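Notebook | Entries | Equipment | Loans and Trials | Contacts

Evaluation unit: Harb two-finger gripper with wrist camera
February, entry begun 9:40 a.m.

The Harb gripper has been placed with this laboratory on a trial basis by Protura, which offers it as a package with mounting hardware, the Planimbridge control software and one year of remote support. The purpose of this entry is to record the condition of the unit as installed and the first points to be raised with the supplier. A purchase recommendation is not made here.

Installation followed the printed guide. The guide specifies four mounting screws and the bag contained the correct number, but the torque value on page 19 does not agree with the value on the label inside the lid. The label value was used. Protura should be asked which one is current.

Planimbridge accepted the license file on the second attempt. The first attempt failed with an expired-certificate message and was cleared by correcting the clock on the bench computer. Ignacio Leiva has noted the fault in the computer log, and it should not be charged against the product.

The wrist view was then checked with the fingers open and mixed items on the white table. The apple lies between the fingers and can be seen whole, stem included. Both fingers remain in view on either side of it, which will assist in judging approach by eye. The red can and the clear-wrapped chocolates toward the back are also in view, although the top of the can is lost.

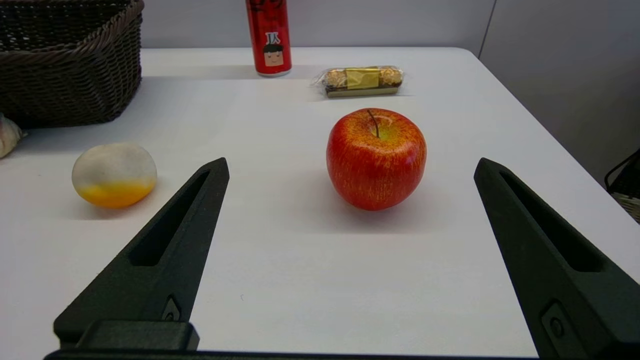

Gervasio Benítez

Grip force is set in software from 0 to 500 in the supplier's own units. The manual gives no conversion to newtons. A starting value of 290 is suggested for fruit, and it will be kept for the first session so that our results may be compared with those from Renemside, where the same package is under review.

Points for Protura:
– Torque value, guide against label.
– Conversion table for the force setting.
– Price of replacement fingers, sold singly or only in pairs.
– Whether support hours cover the late shift.

The clear wrapper is to be tested under both overhead and side lighting – glare was a difficulty with the previous camera. Settings are to be saved under a new profile name before each session, and the default profile is to be left unchanged.

Leiva has the bench from 2 p.m. The force trials will be entered separately.

Recent entries
Planimbridge: license and user accounts
Bench computer clock fault
Renemside call, notes
Cable routing at the wrist, revised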